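How to Freeze and Thaw Sliced Bread

By Rozália Šimek
August

A loaf bought at the start of the week is often past its best before a small household gets through it. Freezing it in slices solves most of that, and it takes ten minutes. 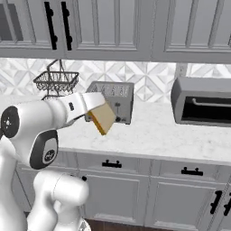

Start with fresh bread. Freezing holds a loaf at the stage it was in when it went into the freezer, so a loaf that is already dry will come out dry. If you bake your own, let it cool fully on a rack first. Warm bread gives off steam inside the bag, and the steam turns to frost on the crust. A large sourdough needs three hours or more. I bake after supper and bag the loaf the next morning.

What you need

A bread knife
Freezer bags with a zip closure
Parchment paper, if the bread is soft or sticky
A marker

Slicing

Cut the whole loaf before you freeze it. Half an inch suits most toasters. My old Skokex has narrow slots and jams on anything thicker, so I cut one test slice and try it before doing the rest. Keep the heels. They go in a separate bag for breadcrumbs.

Packing

1. Lay the slices out in pairs and put a square of parchment between the two. Firm, crusty bread can skip the paper.
2. Stack the pairs in the bag, no more than eight slices to a bag.
3. Press the air out with your hand, starting at the closed end, and seal.
4. Write the type of bread and the month on the bag.
5. Lay the bag flat in the freezer until the slices are hard. After that it can stand on end.

Don't put a heavy item on top during the first few hours. Soft sandwich bread will freeze in whatever shape it's pressed into.

My usual loaf comes out of the tin at 594 grams and fits in two bags. The bigger one I make for visitors starts with 1000 grams of flour and needs four.

Thawing

For toast, use the slices straight from the freezer. Set the dial one notch higher than usual, or use the frozen setting if there is one. If two slices are stuck together, slide a butter knife between them near the crust and twist.

For sandwiches, take out what you need and leave it on a plate under a clean towel for 20 to 30 minutes. You can also make the sandwich with frozen slices in the morning, and it will be ready by lunch. This works well with cheese or peanut butter and badly with tomato.

The microwave is the last choice. Wrap one slice in a paper towel and heat it for ten seconds. Any longer and it goes tough as it cools.

How long it keeps

Plain white and wheat bread is good for three months. Rye goes a little longer. Rolls with a lot of butter or egg should be eaten within two months. Bread kept past these times is safe if it has stayed frozen, but it picks up a stale freezer taste. Use it for croutons or bread pudding.

Don't refreeze slices once they have thawed on the counter. Toast them the same day or dry them in a low oven for crumbs.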